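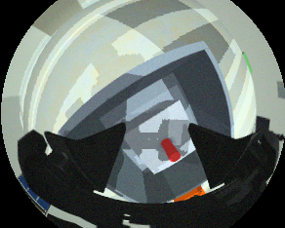
3.2 Simulated picking task

The student teams trained their policies in simulation before any time was booked on the laboratory arm. Each team received the same scene files, prepared by Ambrosio, and a budget of 2,950 simulated episodes, of which 2,000 were reserved for training. Observations were taken from a single wide-angle view that moves with the gripper. In the state shown in Figure 4, the red cylinder lies between the open fingers, closer to the right one, and neither finger is in contact with it. Teams were required to centre the gripper over the object before closing, and a grasp begun from an offset of this kind was scored as premature. Hard-edged shadows on the bin floor were kept in the rendering so that colour thresholds tuned under even light would be tested early.

Figure 4. Simulated wrist view before grasp closure, Flarkwood scene set.

Three of the teams used the Sonau controller supplied with the course. The Rultness team wrote its own, and its logs were converted to the common format by Talavera prior to scoring. Policies were frozen on 28/08/2026, after which only calibration values could be changed. A trial ended when the object was lifted clear of the bin rim or when the time limit was reached. Dropped objects were not replaced within a trial. Labelling of failed grasps followed the Dela Peña scheme, with slips and missed closures recorded separately.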